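How Hair Grows, and Why It Stops

Hair looks simple, but each strand is made by a small living part under the skin. The strand you can see and touch has no living cells in it. This is why a haircut does not hurt, but pulling a hair does.

Written by Intan Rondonuwu. Checked by Imad Mansour.

Where a hair starts

Every hair grows out of a tiny tube in the skin called a follicle. At the bottom of the follicle is a rounded part called the bulb. Small blood vessels reach the bulb and bring it oxygen and food from the rest of the body. Cells in the bulb divide, which means that one cell splits to make 2 cells. The new cells push the older cells upward.

As the older cells move up, they fill with a tough material called keratin. Keratin is a protein. Fingernails and toenails are made of it too, and so are the hooves of horses and the feathers of birds. Once a cell is packed with keratin it dies and hardens. By the time the hair comes out of the skin, it is a solid thread of dead cells pressed together.

Beside each follicle there is a gland that makes an oil called sebum. The oil spreads along the strand and helps to stop it drying out. Too much sebum makes hair look greasy. There is also a very small muscle attached to the follicle. When you are cold or frightened this muscle tightens, the hair stands up, and you get a goosebump.

The parts of a strand

A strand of hair is built in layers. The outside layer is the cuticle. It is made of flat, clear scales that overlap like roof tiles, with the loose edges pointing toward the tip. If you slide your fingers along a long hair from the root to the tip, it feels smooth. Slide them the other way and it feels slightly rough.

Inside the cuticle is the cortex, which makes up most of the strand. The cortex gives hair its strength and its stretch. It also holds the colour. Some thick hairs have a third part, a soft core called the medulla. Very fine hairs often have no medulla at all.

The three main stages

A follicle does not make hair all the time. It works for a while, slows down, rests, and starts again. Scientists call this the hair cycle.

The growing stage is called anagen. On the scalp it lasts for several years. During this stage the bulb is busy and the hair gets longer by roughly a centimetre each month. Most of the hairs on your head are in this stage today.

The changing stage is called catagen. It lasts a few weeks. The bulb stops making new cells, and the lower part of the follicle shrinks.

The resting stage is called telogen. It lasts a few months. The hair stays where it is but does not get any longer. In the end it falls out, often when you brush or wash, and a new hair grows from the same follicle.

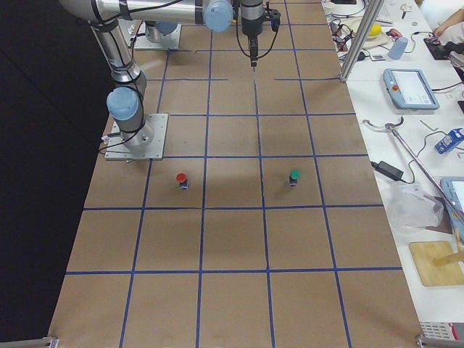
Robot arm over a grid marked in blue tape.

Follicles on the human scalp do not all follow the same timetable. One may be growing while the follicle next to it is resting. If they all rested together, you would lose all your hair and then have to wait for it to come back. Some animals do shed much of their coat at one time of year. Many dogs drop a thick winter coat in spring.

Why eyebrows stay short

The length a hair can reach depends mostly on how long its growing stage lasts. A scalp hair has years to grow. An eyebrow hair has only a few months at most, and it grows more slowly. It then rests and falls out. For this reason you can leave your eyebrows alone for your whole life as a child and they will not reach your chin.

The same rule explains why people have different longest lengths. One person may have hair that reaches the waist. Another may find that theirs stops near the shoulders, even without a haircut. Sometimes the cause is a shorter growing stage. Sometimes the ends are breaking off as fast as the roots are growing.

Does cutting make hair grow faster?

No. The scissors only touch the dead part of the strand, and the bulb is under the skin, where it cannot tell that a cut has been made. A trim can remove split ends, where the tip of the strand has frayed into 2 or more pieces. A split can travel up the strand, so trimming may help hair to stay long, but the speed at the root does not change.

Shaving does not make hair thicker either. An uncut hair often has a worn, narrow tip. A shaved hair has a blunt end, and the blunt end feels stiff. The width of the strand is the same as before.

What affects growth

Growing hair needs protein, iron and other things that come from food. If a person is very ill or does not get enough to eat, more follicles than usual may move into the resting stage. Extra hair then falls out a few months later. In many cases it grows back when the person is well again.

Age matters too. Over many years some follicles make thinner hairs, or stop making hair. Genes, which are passed on from parents, have a large part in when this happens and how much.

Try it: measure your own hair

You will need a ruler, a pencil and a notebook. Ask an adult to help.

1. Choose one place to measure, such as the middle of your fringe.
2. Comb the hair flat while it is dry.
3. Measure from the hairline to the tip, in millimetres. Write the number down.
4. Measure again in the same place after four weeks.
5. Take the first number away from the second number.

Suppose the difference is 11. The hair has grown 11 millimetres in four weeks. Your own answer may be larger or smaller. Do not cut your fringe until you have finished, and measure it dry both times. Wet hair stretches, and curls get longer when they are wet, so the numbers would not match.

Words to know

Bulb: the rounded base of the follicle, where new cells are made.
Cortex: the thick middle layer of a strand.
Cuticle: the outer layer of flat scales.
Follicle: the tube in the skin that a hair grows from.
Keratin: the tough protein in hair and nails.
Sebum: oil made by a gland beside the follicle.

37 shares | 2 comments

Contact Giteo | © Giteo 2022 | Back to top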